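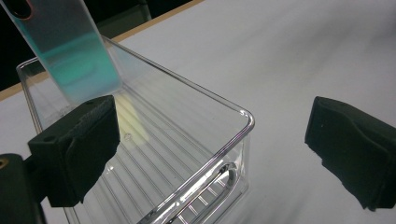

Costume and Textiles Workshop, Suvstead Museum of Court Dress

Workshop notebook
September 2025
Hartley court train, reproduction for the walking demonstration

Picking this up again after the summer, so forgive me if I repeat things that are already in the front of the book. I would much rather write it twice than have one of you hunting for it in April with the opening a week off and me home with a cold, which is exactly how it went with the page's coat.

Where we stand. The real train stays flat in its drawer and does not travel, does not hang, and is not to be lifted out for visitors however nicely they ask. The reproduction is for wearing. It goes from the shoulders of a living person, up the gallery, around the turn by the big window, and into a full curtsy in front of the chair, and then that person has to back away from the chair without looking behind her, the way the young ladies did when they were presented. Everything I am deciding this month comes back to that last bit. A train that looks lovely on a stand and trips the wearer on the way out is no use to us at all.

Silk first. The Gestano satin arrived over the summer and it is beautiful, heavier in the hand than the swatch led me to expect, a warm ivory with a little yellow in it. I laid it beside the turned-under edge of the original, where the light hasn't gotten to it, and I think we are as close as anybody is going to get without having it woven for us. Kofi thinks it is a touch too yellow under the gallery lights. He may well be right, he has the better eye for whites, and he asked me to write down that he said so. Kofi, it is written down.

I washed nothing, I only steamed. Test piece steamed from the back at arm's length, hung overnight, and no change in length that I could find. A second piece got one deliberate drop of water on the right side and it left a ring you could see from the door. So please, no water bottles on the cutting table while the satin is out, and that goes for me and my tea as well.

Cutting. I had been dreading it and it went fine. The original is three widths joined, with the seams running the length of the train, and the maker swung the outer two slightly so the bottom flares. It is such a sensible piece of cutting, and you only see it when you have the whole thing spread out and can follow the thread. I copied the swing from the tracing Kofi made last year. The finished length from the shoulder straps comes out 4 inches shorter than the Hartley, on purpose, as our gallery floor is carpet and hers would have been polished, and carpet grabs. If a visitor with a tape measure points this out, that's the answer, and it is on the label too.

Interlining. I spent most of two days on this and went back and forth more than I'd like to admit. Hers has a layer of soft cotton flannel between satin and lining all the way down, quilted to nothing, just caught at the seams. It gives that lovely rolling look at the edge. I mocked up one with flannel and another with Plaline, the light one, and dragged them both up and down the gallery on a belt while the front desk looked on with great interest.

Flannel: hangs better, turns worse. On the corner by the window it folded under itself on the inside edge and stayed folded. Going backward it bunched up against the heels.

Plaline: turns beautifully, and slides, but in a straight line it has a papery look, and there is a faint rustle I don't care for. Going backward it slid away from the feet nicely.

What I have settled on is flannel for the upper part, where people will be looking closest, and Plaline only along the hem as a wide band, with the flannel feathered out by hand so there's no ridge where they meet. I tried it pinned and the corner was much better. Kofi walked it (in the practice harness, over his work clothes, with enormous dignity) and reported that the backward walk felt safe as long as he took small steps and kept the pull even on both shoulders. I made him do it until he was tired of me.

A word about the curtsy, as I know somebody new will be reading this before long. The wearer goes down with one knee behind the other and the weight of the train pulls backward at the shoulders at the very moment she is least steady. In the letters that came with the Hartley things, the daughter writes to her cousin that she practiced with a bedspread pinned to her dress for weeks and still wobbled, and that an aunt told her to look at the buttons and never the face. I love those letters. I copied that one out for the education folks so they can use it in the family program, and they were very pleased to have it.

So, the straps. Hers are narrow and hook to the gown at the back of the shoulder, and you can see on the original where one hook pulled and was put back by a different hand, with thicker thread and not much patience. I don't want our person relying on that. Ours will have the straps go under the gown to a waist tape inside, and the visible hooks will be there for show with hardly any load on them. I drafted the tape at 31 inches with plenty of overlap, to suit whoever we end up with. Twill tape, the wide one, in the drawer under the iron. Please don't use the last of it for tying up rolls.

Weight. With the flannel and the beading the whole thing will be a fair load, and I'd like to get it onto the scale once the lining is in and before the beadwork goes on, so we know how much we have to play with.

Which brings me to beads. The border on the original is a trailing leaf in seed pearls and little silver tubes, and I've worked one repeat as a sample. It took me 13 hours, and I wasn't dawdling. I did the sums and then made myself a cup of tea. My proposal is that we bead fully across the bottom and a short way up each side, then thin the leaf out so that by halfway it is only stem. From the visitor benches you won't know. The beads we have ordered come to 330 strung lengths, and I believe that covers the shortened border with some in hand, although I have been wrong about beads before and will be again. If we run short, the supplier had more of the same lot put by under the museum's name.

Needle notes, mostly for me. The long thin ones bend in the satin after an evening's work and then they start making a mark going in. Swap them before they bend, never after. Waxed thread, pulled once through the wax and once through a folded paper under a warm iron. Knots on the wrong side, well away from the tube ends, which are sharp and will cut through in no time. I finish off every leaf separately, so a broken thread only costs us the one leaf and we don't get a trail of pearls rolling up the gallery behind the poor girl.

Feathers are still not settled. The headdress wants three white plumes and a veil, and the ones we have in the hat boxes are tired. I steamed one over the kettle and it perked up quite a bit, and then it went flat again by the afternoon. I'm going to write to the theater wardrobe in town and see if they'd lend.

Storage in the meantime. The cut pieces are rolled, right side out, on the covered tube at the back, with clean tissue between. Seams run along the tube. If you need the table, lift the roll from both ends, with two people please, and don't stand it on its end even for a minute. The mock-ups are in the bag marked Hartley practice and you may be as rough with those as you like.

Things to do next, in no particular order. Sew the long seams (by hand for the last bit near the hem, machine for the remainder, and I know what the purists say). Baste in the flannel. Ask about the gallery carpet and if it could be brushed the right way before demonstrations. Find a wearer who can come to fittings. Get Kofi to look at the white again in the afternoon light and write down here what he thinks, in his own words and with his own pencil.

Kofi's note, added later: still a bit yellow. I can live with it. The backward walk is harder than it looks and I'd like us to put in more practice time than we have down. K. Mensah

Noted, and I've moved the first fitting up to make room for it.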